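News | Classes | Studios | Teachers | Retreats | Contact

Studios > Kurno > News

Herrera studio in Kurno trades its dawn class for one where you mostly lie down

2025-11-14

The Herrera yoga studio in Kurno has dropped its 5:30 a.m. power flow and put a restorative class in its place, starting at a more forgiving hour. The old class had been on the schedule for 3 years. In its final month it drew an average of two students, one of whom was the teacher's ride to work.

The new session runs 75 minutes and contains four poses. Anyone hoping to break a sweat is advised to jog over. Most of the time goes to a supported child's pose, a reclined twist on each side, and a long stretch with the legs up the wall, a position regulars already describe as the best part of their week and a fair comment on the rest of it.

The switch followed a survey sent to members in May. The studio got 261 replies, more than it has ever had on any subject, including parking. Asked what they wanted more of, some 200 picked "rest." Handstands finished last, just behind "chanting, but louder."

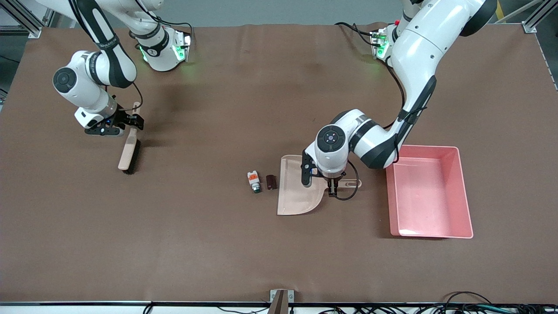 Space is limited to 30 people per class, a figure set by the supply of bolsters. Each student gets two, plus a blanket and an eye pillow, and the studio asks that hoarding be kept to a minimum. Latecomers will find the door locked once the lights go down, as the last trial class was interrupted by a man looking for spin.

Snoring is allowed. The class notes say the teacher may gently touch a sleeper's foot if things get loud, and that students who would rather not be touched can leave a sock on the end of the mat as a signal.

The sister studio in Grena will try the same format next season if the Kurno numbers hold up. The Cultov location is keeping its dawn power flow, and says there is plenty of room.

Drop-ins are welcome at the regular class rate. Wear layers, skip the big dinner, and set an alarm if you have somewhere to be afterward.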